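Werndale Tray Project Opens Its Sorting Room to Small Repair Shops

WERNDALE, 2021-05-23 - Idis, the small-parts reuse workshop on Odemley Street, is opening its sorting room to repair shops and school tech clubs across Werndale. Starting this week, any shop in town can drop off a mixed box of parts and pick it up again laid out in trays, ready for the bench.

The idea came out of a trial in February, when 2 local shops handed over the drawers they had been meaning to sort for years. Idis returned them in 122 trays, and the shops asked for more before the first batch was even out the door!

"Everyone who fixes things has that drawer," said Catinca Matei, who runs the sorting room. "You know the part is in there somewhere, and you end up ordering a new one anyway. We love opening those drawers. There's always something good at the bottom."

The work is slow and pleasant. Boxes are tipped out onto a long table, the dust is brushed off, and pieces that look alike are brought together. Small parts go into shallow trays with low rims, so they can be seen and picked up without digging. Anything nobody can name goes on the Domínguez shelf, called after the shop whose box filled it the first time, and visitors are welcome to have a guess.

Color does a lot of the work. Two parts can have the same shape and the same dark body and still belong in different places, and a thin stripe along one edge may be the quickest way to tell them apart. Sorters are asked to set lookalikes side by side, lined up the same way, before deciding where each one goes.
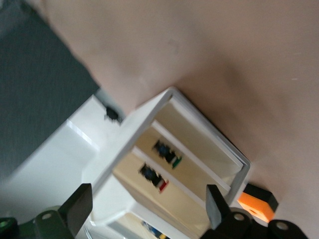 Matei said the habit is easy to pick up, and that newcomers often get quicker at it than she is - usually by the end of their first afternoon. Children are especially good at spotting a pair that doesn't quite match.

The room now has space for 900 trays, and 800 of them are free for the new program. Each shop may bring one box at a time, no bigger than a banana carton. Batteries, broken glass and anything still plugged into something else should stay at home.

Sorting is free for schools. Shops are asked to leave behind any parts they no longer want, which go into a shared stock that other members can draw from.

To book a drop-off or ask for a place at the sorting table, stop by the front desk at Idis and ask for Catinca Matei.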